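Fire and housekeeping walk-through, Skurnemon building, Drarkemport
Apr 3, 2026. Checked by Luzius Baumgartner

Exit doors: pass. The log says they were tested in January. No initials, so I tested them again.

Extinguishers: 5 on the list. One tag is too faded to read. Fail until replaced. 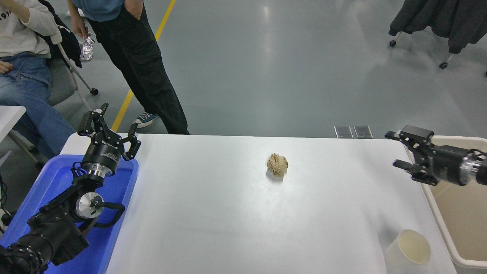

Sprinkler clearance: pass, though I doubt it stays that way once Peng delivers.

Loose paper and trash: comment only. "Cleared daily" is a big claim.

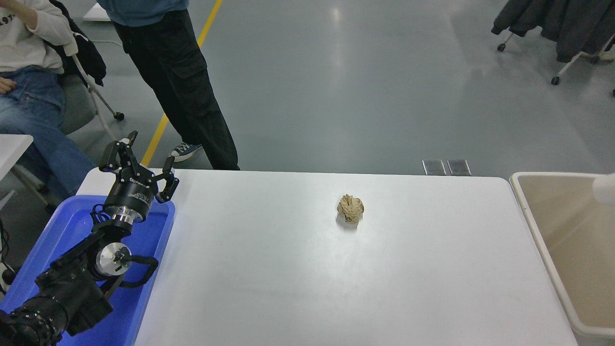 Emergency lights: Skendel's report says 100 percent working. I'd like to see the test sheet before I sign.

Recheck: extinguisher tag, light test sheet.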